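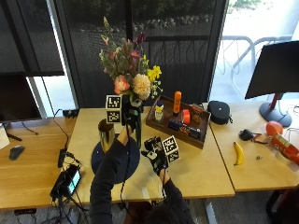 1/ Third week of glove demos for the Hestia tabletop set. Target for Friday is 100 clean episodes. We have 35.

2/ Wrist pose comes from the marker cubes, finger joints from the glove sensors. Two faces of a cube in view is what I want. With one face the orientation can flip, and a flipped wrist ruins the whole episode when you retarget it.

3/ Of the last 14 rejects, most were cube occlusion. Anything tall in the middle of the desk will do it, and a vase of flowers is very tall. We are keeping the vase. The policy has to reach past things like that anyway.

4/ Shiny gold cup: fine for the person, bad for depth. Logging it as a known problem and still recording it.

5/ Bernadette Mac an tSaoi asked why we don't just teleoperate the arm. We did in February. A reach past the flowers took 3 times as long as it does by hand, and people started moving like the arm. The gloves give natural speed and no force data. Pick one.

6/ Cable note: leave slack at the elbow before you start. If the thin leads pull tight in a long reach, the finger readings drift and you only find out at playback.

7/ Next up is the tray. Small bottle, upright tube, a few small boxes, so lots of fingertip work. Retargeting to the Stastard hand after that.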